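October 2, 2021

So I finally dragged the folding table over to the window and threw the green cartoon cloth on it (my niece's pick, and I love it!). The plan for the weekend was to go through all the little boxes that have been breeding in the hall closet since February.
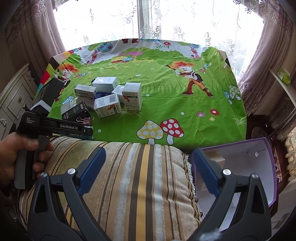 Round one, with the pink binder clips standing by.

I'm checking dates first, then flattening whatever turns out to be empty. The clips are for the leaflets, which I always swear I'll read. Nawal Fahmy lent me a shoebox for the keepers and I still owe her 20 bucks, so hi Nawal, I'll drop both off Monday!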